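Giving up the good mug

My doctor wants me down to one coffee a day, so January has been a long month. I used to have four before lunch, and I thought of myself as a calm person.

The decaf from Zanddale costs more than the real stuff and tastes like a wet fence. Kusum swears by it. Kusum also enjoys budgeting. 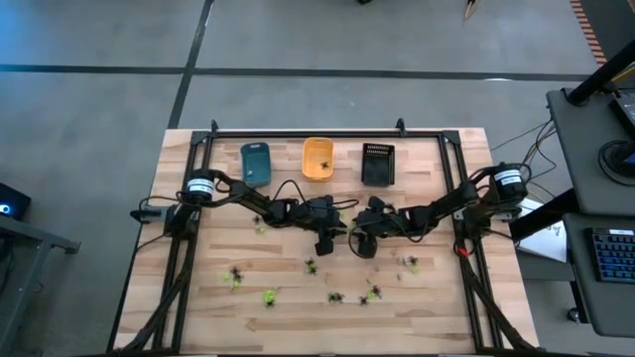
What I'm drinking instead

Mostly peppermint tea, with a grudge. Cathal gave me a tin of Fudetti barley powder, 200 grams of it, and keeps asking how I'm finding it. I'm finding it at the back of the cupboard, behind the flour.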